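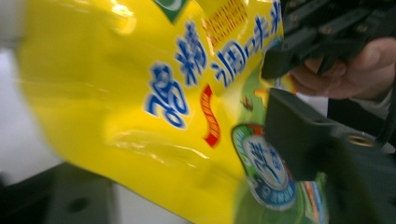 # Envases flexibles de aperitivos: permeabilidad al vapor de agua y pérdida de textura

Trabajo de la asignatura Tecnología del Envasado. Entrega: 27 de abril de 2018

## 1. Objeto

El trabajo estudia la relación entre la barrera al vapor de agua de una bolsa plástica y la conservación de la textura crujiente en productos secos de arroz y maíz. Se comparan dos films suministrados por Ferico, denominados A y B, y se valora el efecto de la calidad del sellado. Quedan fuera la migración de tintas y la oxidación de grasas, que exigirían un equipo analítico del que no dispone el laboratorio de prácticas.

## 2. Fundamento

Un aperitivo seco sale de línea con una actividad de agua baja, normalmente inferior a 0,3. Al absorber humedad, la matriz de almidón se plastifica y la fractura deja de ser frágil. El consumidor lo percibe como producto «revenido» mucho antes de que exista riesgo microbiológico.

El paso de vapor a través del film depende del material, del espesor, de la superficie expuesta y de la diferencia de presión parcial entre ambas caras. En los laminados metalizados la capa depositada aporta la mayor parte de la barrera, y las grietas por flexión la degradan. El polipropileno orientado sin metalizar parte de una barrera menor, aunque se ve menos afectado por el doblado.

El cierre es el otro punto de entrada. Un canal en la soldadura, producido por una arruga o por restos de producto en la zona de mordaza, puede anular la ventaja de un film mejor.

## 3. Material y método

- Film A: polipropileno orientado, sin metalizar.
- Film B: laminado con capa interior metalizada.
- Producto: galleta de arroz inflado sin cobertura, de un mismo lote.
- Selladora de mordaza plana Undel, con temperatura y tiempo regulables.
- Cámara climática a 38 °C y 90 % de humedad relativa.
- Balanza de precisión y texturómetro con sonda cilíndrica.

Se confeccionaron bolsas de igual formato con ambos films. Cada una se pesó antes de entrar en la cámara y a intervalos fijos durante 14 días. La ganancia de masa se atribuyó por completo al agua absorbida. En cada extracción se abrieron 8 bolsas por film para medir la fuerza de fractura; las bolsas abiertas no volvieron al ensayo.

Una tercera serie se preparó con film B y un defecto provocado: se colocaron migas en la zona de sellado antes de cerrar.

## 4. Resultados

La ganancia de masa fue casi lineal en los primeros días en las dos series sin defecto, con pendiente claramente mayor en el film A. Hacia el final la curva de A se aplana, lo que resulta coherente con la reducción del gradiente al acercarse el producto al equilibrio.

La fuerza de fractura no siguió la misma forma. Se mantuvo estable al principio y cayó después en un intervalo corto. En el film B no se llegó a observar la caída.

La serie con defecto dio la mayor dispersión. Parte de las bolsas se comportó como la serie B normal y parte absorbió agua más deprisa que las de film A. Al inspeccionar los cierres con tinte penetrante, estas últimas mostraban canales continuos.

## 5. Discusión

El modelo de absorción lineal es aceptable solo en el tramo inicial. Para estimar la vida útil conviene combinarlo con la isoterma de sorción del producto, que aquí se tomó de los apuntes de la asignatura y no se determinó. Es la principal fuente de incertidumbre del trabajo.

El ensayo acelerado tampoco reproduce la manipulación real. Las bolsas permanecieron inmóviles, sin flexión ni compresión, por lo que el comportamiento del film B puede estar sobrevalorado.

## 6. Trabajo pendiente

Repetir la serie B tras un ciclo de flexión normalizado, medir la isoterma propia y ensayar una segunda temperatura de cámara. La reserva del equipo está solicitada para septiembre.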